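Tuesday, evening

Up before the alarm again. I lay there until it went off anyway, then had oatmeal standing up because the kitchen chair still has the laundry on it. Cold out, and the bus was late enough that I walked to the next stop and then watched it go past me between the two. Got in at nine with wet cuffs.

November is when everything at Brivham gets moved. Last year it was the storage shelves. This year it is the whole lower floor, and the boxes have been coming and going since Monday. I don't have much to do with that part. My job is the upper floor, the balcony and the two small rooms behind it, and I had put it off long enough that today I just started at one end and kept going.

The first small room took most of the morning. It was nearly all paper. There were old delivery slips in a drawer, some from Umix, some from Tendetier, and a folder of receipts that went back further than I have worked here. I kept the folder and threw out the slips. One of the receipts was for 844 dollars, for carpet, and I can't think where in this building there has ever been carpet. I put it on top so I remember to ask.

Found the good scissors behind the radiator. Also a mug I had given up on in the spring. It went through the wash twice and I am going to use it again.

Lunch at my desk, the rest of last night's rice with an egg. Too much soy sauce. I wrote a list while I ate and then left it in the small room, so I did the afternoon from memory.

The afternoon was the balcony. I like it up there. The dark gray tabletop sticks out over the railing, which bothered me the first week, but now I think it's the best spot in the building because you can hear the whole floor below without being in the middle of it. People use it as a place to put things down, and then the things stay. Bottles are the worst of it. I bring one up myself, set it down, go to do something else, and by four o'clock I have opened another. 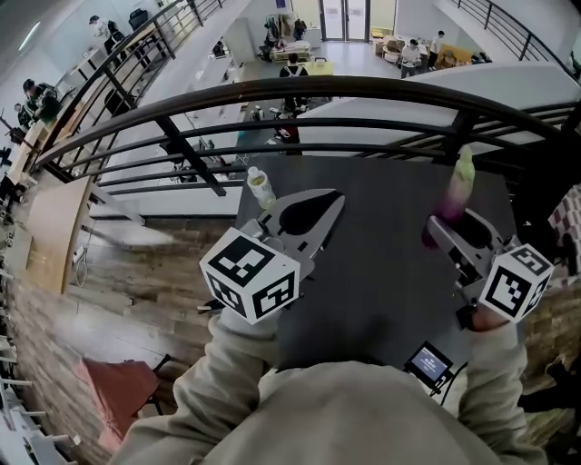

So I have made a rule for myself, which is that whatever I carry up the stairs I carry back down at the end of the day. I don't expect anybody else to follow it and I haven't said anything to them. I tried something like it at home in the summer with the coffee table and it lasted 15 days. That was longer than I would have guessed.

After that I did the railings with a damp cloth. Black metal shows every bit of dust, and the curved part is awkward because you have to keep changing hands. The cloth was gray by the time I got to the stairs. The white staircase is somebody else's job and I left it alone, though I did pick a piece of tape off the bottom step on my way past.

They were still busy with the cardboard boxes downstairs when I went for more water. I asked how many were left and was told 29, and that this was the good news. The labels are a mess. Half of them say what is in the box and half say where the box is supposed to go, and a few only say "Thomas," which is the name of the storage place across town and no help to anyone deciding what to open first. I offered to do new labels tomorrow if I finish the second room in time. I may regret that.

Did not finish the second room today. Did not really begin it. I opened the door, moved a lamp from the floor to the shelf, and closed the door.

Left at half past five, already dark. Stopped for bread, onions, dish soap and a roll of wide tape, since the tape at work is the kind that splits down the middle. The heat was off in the hall when I got home but on in the apartment, set to 72, so I must have turned it up this morning and forgotten. Turned it back down. It is still too warm in the bedroom and I have the window open an inch.

Soup for supper, then folded the laundry so the chair is free. One sock short. Called home and talked for a while about the roof, which is going to wait until after the winter.

My shoulders ache from the railings. Tomorrow: second room, labels, take the mug back in, ask about the carpet.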